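About Us

Hi, I'm Areti Nikolaidis, and I run Jultaswood. We help small labs, school programs and workshops figure out what robot gear to buy, what it will cost to keep going, and when to wait another year. We don't sell arms or grippers and we don't take a cut from anybody who does. You pay us for a plan, and the plan is yours to keep whether you spend the money or not.

I got into this by doing it badly. My first budget (at a school, years ago) had one big line for the robot and nothing at all for spare pads, mounts, cables or a table to work on. We had a lovely machine in a crate until May of the following year! So now I start every job with the boring lines — wear parts, bench space, staff time — and put the big purchase in last.

The other half of the business is Rafail Giannakopoulos, who keeps our bench at Vevham and tries things out before we put them in anyone's budget. Pouring and scooping jobs are his favorites, and they're the ones people most often under-budget. Dry, crumbly stuff gets onto pads, and pads are a line item. If your tasks look like that, we'll ask how many hours a week you plan to run and we'll price finger pads and cleaning time right alongside the gripper. 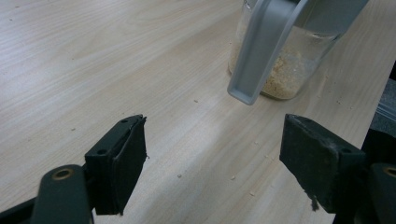 Eun-ji Sung wrote to us after her first year with a plan that she had argued with me over the spares line and wanted it cut in half, and that she'd now like it doubled, please. She also said the quotes we lined up for her were the first ones she could compare without a calculator and a headache. We did double it, by the way, and took the money out of a second workstation she wasn't ready for.

What you get from us is pretty simple. We spend a day with you, in person or on video, and look at the work you really want done. Within 14 days you get a written plan with a buy list, a one-year running budget and a short list of things we'd put off. After that you have 30 days of questions included, and yes, people use them! Charalambos Petridis answers most of the money ones and is far more patient about shipping and import fees than I am.

We've just finished plan number 17, for the workshop at Trastitside, and we're taking bookings for the summer now. If you already have a quote in hand, send it along with your first note. Even a messy one helps.

Page updated April 19, 2021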